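Date: 18 March 2022
To: balcony-and-small-space list
Subject: Re: Sorting out the balcony before spring

> I give up on my balcony. It's tiled, it gets decent light in the
> morning, and every loose thing we own ends up out there. Cloths,
> bits of cord, boxes that had something in them once. I clear it
> in November and it's full again by now. Do any of you have a
> system that survives contact with a family? I looked at the
> Drultis cabinets but I don't want to spend real money until I know
> what I'm storing.

Oh, I love this question! You are so right to hold off on the cabinet. We bought one first and sorted second, and all we got was a very tidy-looking cupboard full of the same mess.

What finally worked for us was giving the balcony one job at a time. In our case it's the fabric balcony now: washing, airing, folding, mending. Anything that isn't fabric or doesn't help with fabric goes back indoors. The potting soil moved to the hall closet (grumbling from the household, but it fits) and the paint cans went to the paint drop-off.

Then I did the sort in one go on a dry morning. Everything came off the floor and onto something at hip height, so I wasn't kneeling on cold tile. Big soft things first, they make the most visible difference and it really gets you going. After that the cloths, then whatever was in boxes, and the stringy stuff dead last. Cord and wire will eat your whole morning if you start there, ask me how I know.

For boxes I use whatever is already in the house and leave the lids off. I know some of you swear by the Cindeo stackers and they do look great in a row, but with a lid on I forget what's inside within a week. Open box, one kind of thing in it, done. If it overflows, I have too much of that thing.
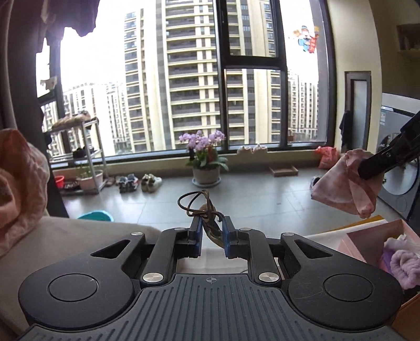
Cord gets its own rule at our place, and I'm a bit evangelical about it. Loop it, tie the loops in the middle, and hang it up or put it in the cord tin right then. The brown bundle is the one I go on about, because it's the good soft stuff and I use it for everything from tying up rolled blankets to a spare clothesline. It still had loops going every which way at this stage, and there was a short bit of dark wire lying around too, so you can see I don't always follow my own rule! The fluffy lavender and whitish fabric stays in the pink box, twisted into a sort of ring. Pink cloth goes with the cloths.

The teal basin lives on the floor out there all year. Socks, hand washing, soaking a stained napkin, carrying pegs. If you only get one new thing for your balcony, get a basin.

Whoever asked about the Karunaratne folding rack a while back: yes, still going strong, 2 winters in. I wipe the hinges down in November and that's all the care it gets.

Do tell us how the sort goes, I would love to hear what turns up at the bottom of the pile.

> P.S. Is the Prakton swap still on? I have a bag of curtain
> offcuts that deserve better than my balcony.

Yes, as far as I know! Bring the offcuts, I'll probably go home with half of them.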